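Bumo opens hand-demonstration program for cloth handling at Civstead

CIVSTEAD, October — Bumo has started a program at its Civstead workspace to teach robots to handle cloth by hand demonstration. Operators carry out each task with a handheld gripper, and the recorded motion, gripper opening and camera view are used to train the control software. The program will supply training data for Ninh, the company's manipulation software, which is being prepared for use in commercial laundries and linen hire depots.

The first phase covers 2,323 demonstrations that have passed review. Bumo intends to bring the total to 3,000 before the first full training run. The set covers 13 tasks, including picking a cloth up from a pile, finding a corner, passing the cloth from one gripper to the other, and laying it flat for folding.

Cloth remains hard to automate. A rigid part keeps its shape when it is lifted, and its position can be worked out from a drawing. A towel or napkin changes shape each time it is touched, and the same grasp can leave it bunched, twisted or spread out. Programming each case by hand takes a long time, and the resulting program often fails when the fabric or its starting position changes.

"Most of the skill is in the correction," said Chun-yin Tang, who leads data collection at Bumo. "A person feels that the cloth has bunched, lets out a little and takes a second grip further along. We want those corrections in the record. If we only kept the clean attempts, the software would have no example of what to do with a bad grasp."
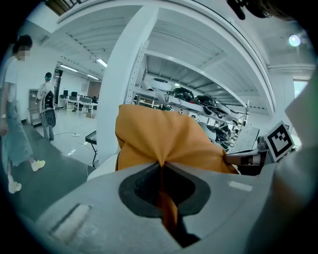 Bumo uses two methods of demonstration. In the first, the operator holds the gripper directly and works through the task at normal speed. In the second, the operator drives a fixed arm by remote control from a separate station. Hand demonstration is faster and makes up most of the set. Remote control is kept for tasks where the reach or joint limits of the arm affect how the work can be done.

Each recording is checked in 2 stages. A software check rejects files with missing camera data, lost position tracking or timing errors. A reviewer then watches the remaining recordings and marks the start and end of each grasp, along with any dropped or repeated grasp. Recordings that include a recovered error are kept and labelled. Those in which the operator stops partway are set aside.

Position tracking is the most common cause of rejection. Cloth can cover a marker or block the camera's view of it during a wide movement, and the gripper's position must then be estimated until the marker is visible again. Recordings with long gaps are thrown out — shorter gaps are filled in and flagged, so that they can be left out of training if required.

Operators complete a training session before their recordings are accepted. They are asked to vary the starting position of the cloth between attempts and to avoid settling into a single method. Work is scheduled in short blocks with a change of task between them, as wrist fatigue was found to alter grip timing in early trials.

Kutley, which operates linen hire depots, will be the first outside company to test the trained software. The trial will be limited to separating and presenting single items ahead of an existing folding line. Staff will remain at the station throughout, and an operator will be able to take over by remote control when the robot cannot finish a grasp. Those interventions will be recorded in the same format as the original demonstrations.

"Our depots handle mixed loads, and the fabric changes over the course of a shift," said Nghĩa Diệp, engineering manager at Kutley. "We will be looking at how often a person has to step in, and at how long the line waits when that happens."

Results of the trial will be measured against the current manual process at the same station. Bumo has not set a date for general release of the software.

A technical visit for laundry operators and equipment suppliers will be held at the Civstead workspace on Saturday at 10 a.m. Places are limited and must be booked in advance through the Bumo program office. Visitors will be able to try the handheld gripper under supervision.

About Bumo
Bumo develops manipulation software and demonstration tools for handling soft and irregular goods. Its workspace is in Civstead.

Media inquiries: Bumo program office, Civstead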